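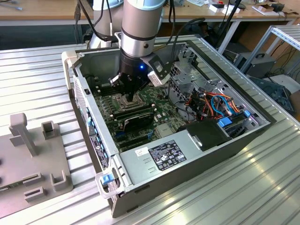

From: Greer Pollock
To: haldane-ward-discuss
Subject: Re: Runoff or ranked ballot for the council seats

Euan Imrie wrote:
> I don't see why we need a charter question at all. The runoff
> has worked fine since we moved to it. If nobody gets half, the top
> two go again in December and people get a clear choice. Ranked
> ballots are hard to explain and the folks pushing them
> are mostly folks who lost. Also, who pays for the new software?

Euan, I was against this two years ago and I've come around most of the way, so let me go through your points in order.

1. "The runoff has worked fine." It has picked winners. In the last one our precinct had 71 voters come back in December, and the seat was decided by people who happened to be in town that week. I knocked on doors on Prukow Street the night before and half the people I talked to thought the election was over.
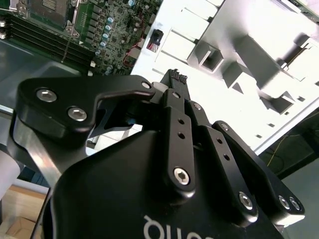 2. "Hard to explain." Mhairi Lamont ran a mock ballot at the library in September with five kinds of pie. Most people were done in a minute or two. The ones who had trouble wanted to rank two pies the same, and the draft language covers that. A tie at any rank is skipped and the next choice counts.

3. "Folks who lost." Some of them, yes. Hendrik Mabuza won his seat by a wide margin and he signed the petition, so I don't think that argument goes very far either way.

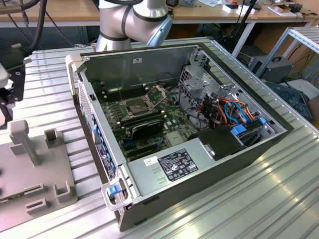 4. Who pays. I agree with you here. The clerk's memo says the present tabulators can read a ranked ballot but the reporting side needs an upgrade, and it gives no price. I would like a number before the charter question is printed. A December runoff costs money too – poll workers, the hall, a second mailing – and both figures should be on the same page.
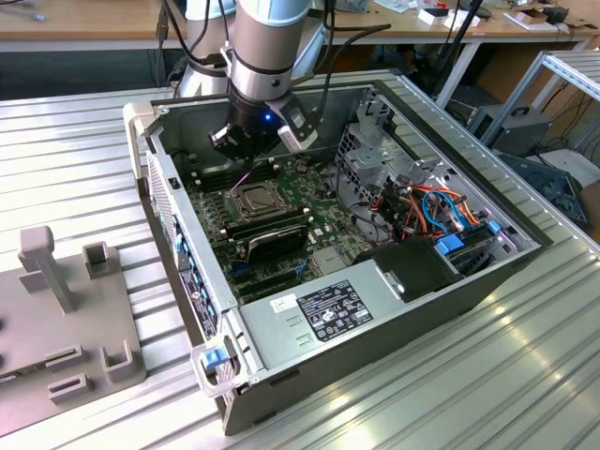

Robot arm and gripper above the motherboard of an open desktop tower

On timing, we need 200 valid signatures to get the question in front of the council, and the sheets have to be at the clerk's window by 10 in the morning on the last day. Please don't leave them in the drop box. Last time a sheet was thrown out over a missing witness line, so check that before you turn yours in.

Iona Morrison asked whether the school board seats are included. They are not. Those are under state law and would take a separate bill.

If you still want to write the opposing statement for the voter guide, Euan, I think you should. The limit is one page. Send it to the list first and I'll keep my edits to typos.

Greer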